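缝到一半,右手不动了:Dendesitz培训中心的一次停机

2019年2月2日

先说结论,免得大家往下翻的时候提心吊胆:没有人受伤,练习用的是离体组织,台子上从头到尾没有病人。但是这件事在圈子里已经传得有点走样了(我昨晚居然听到一个"机械臂自己乱挥"的版本,谁编的呀!),所以我还是跑了一趟Dendesitz,把当时在场的几位都问了一遍。

事情发生在缝合进阶课上。坐在控制台前的是Joon-young Lim,他来这里进修已经有一阵子了,打结打得又快又稳,我以前看过他练,真的挺羡慕的。那天的内容是连续练间断缝合,一针一结,剪线,再来一针。做到后半段,他觉得右手主控杆"发黏",用他的话说,像是在蜂蜜里转手腕。
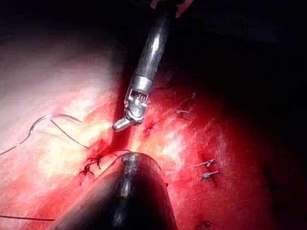 他没有硬来,这一点我要给他鼓掌。他松开手,踩下离合踏板,想重新对一下位置,结果屏幕上跳出一条报警,代码571,右侧器械随即锁死在原地。锁死是系统设计好的反应:主控端和器械端的角度对不上,超过允许范围,它就宁可停住。麻烦在后面,按流程清除报警之后应该可以恢复,可这次清了两遍,两遍都又跳回来。

带课的Gertraud Hauser当时就站在床旁车边上。她的做法很干脆,喊停,让Lim双手离开主控杆,自己用手动释放工具松开钳口,再沿着原来的方向把器械退出来。我问她紧张不紧张,她白了我一眼,说这套动作每一期学员都要练,轮到自己的时候手比脑子快。整个过程里组织没有被扯坏,线也没有断,后来大家还把那块练习组织端过来翻看了半天。

那到底是什么坏了呢?我最想知道的也是这个。设备维护由Pernora负责,他们派来的工程师叫Reto Ruchti,说话慢条斯理,拆起东西来倒是飞快。他把右侧那支器械的后端盒打开,给我看里面的传动钢索:其中一根已经起毛了,有几股细丝翘出来,卡在导轮边上。手腕一转,细丝就刮一下,阻力忽大忽小,传感器读到的位置自然跟指令对不上。所以Lim说的"发黏"一点不夸张,他比报警先感觉到了。 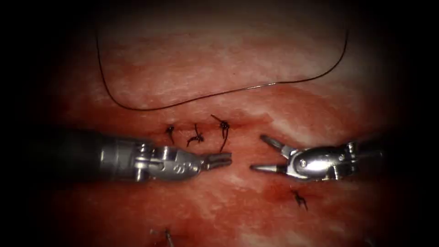 缝合练习中的左右两支器械,组织上可见已打好的线结。

说到这里就得讲讲让我有点不舒服的部分了。中心给练习器械定的内部上限是400次装卸,到了就换。这支器械在登记系统里显示还早着呢,按说没有问题。可是Miroslava Polák翻了旧的纸质记录(佩服她的耐心,那字迹我一行都认不出来),发现去年9月换登记软件的时候,有一批器械的使用次数没有转过来,全部从零重新计。这支就在里面。真实次数早就超了,只是屏幕上看不出来。

软件叫Grikby,是中心自己挑的,平时排课、借器械都靠它,大家用得还蛮顺手。Polák没有把责任往软件身上推,她说导入表格那天是他们自己漏了一列,导完也没有抽查。这话她说得很坦率,我挺敬重的。现在那一批共有10支器械已经全部下架,贴了红标签,由Ruchti逐支开盒检查。到我写这条消息的时候,他又找出2支钢索有磨损的,程度轻一些,还没有到卡住的地步。

中心主任Nadja Schwaiger告诉我,缝合课暂停,控制台的熟悉操作课照常上,用的是另一批器械。复课时间要等检查报告出来再定,她不肯给我一个日子,我磨了半天也没用。另外有两条新规矩马上生效:器械装上之前,要用手转一遍后端的转盘,感觉有涩滞就不上机;学员一旦觉得手感不对,哪怕没有报警,也要先停下来叫人。以前后面这一条只是口头提醒,很多学员怕被说大惊小怪,会多忍几针。

Lim自己倒是看得很开。他跟我说,最懊恼的是那一针还没有打完结(哈哈,这个人!),等复课了想从同一个步骤接着练。我还问了他有没有什么想对别的学员讲的,他想了想,说第一次觉得发涩的时候其实比报警早了好几针,他当时以为是自己手累了。

还有朋友留言问,隔壁Farahani那边的培训室会不会也有同样的情况。我打电话问过,他们用的是另一套登记办法,不过听说这件事以后也在把旧记录拿出来对。有结果了我会在这里补上。检查报告Schwaiger答应给我看一份,到时候再写一条。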